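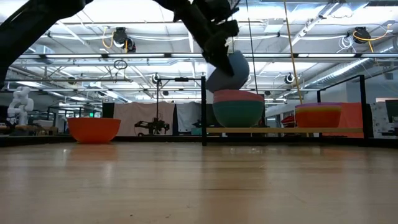 Betari tabletop arm, from Terkura

I've sold kitchen kit for years and I still get asked the same thing — can a machine put the crockery away yet? Well, sort of! The Betari will stack bowls on a shelf, one at a time, and I could happily watch it all afternoon. Mugs, no. Wet plates, please don't.

Reach: 981 mm
Warranty: 2 years
In the box: arm, gripper, mains lead
Order code: Kisex 31

Lead times are longer in February, so ask me first.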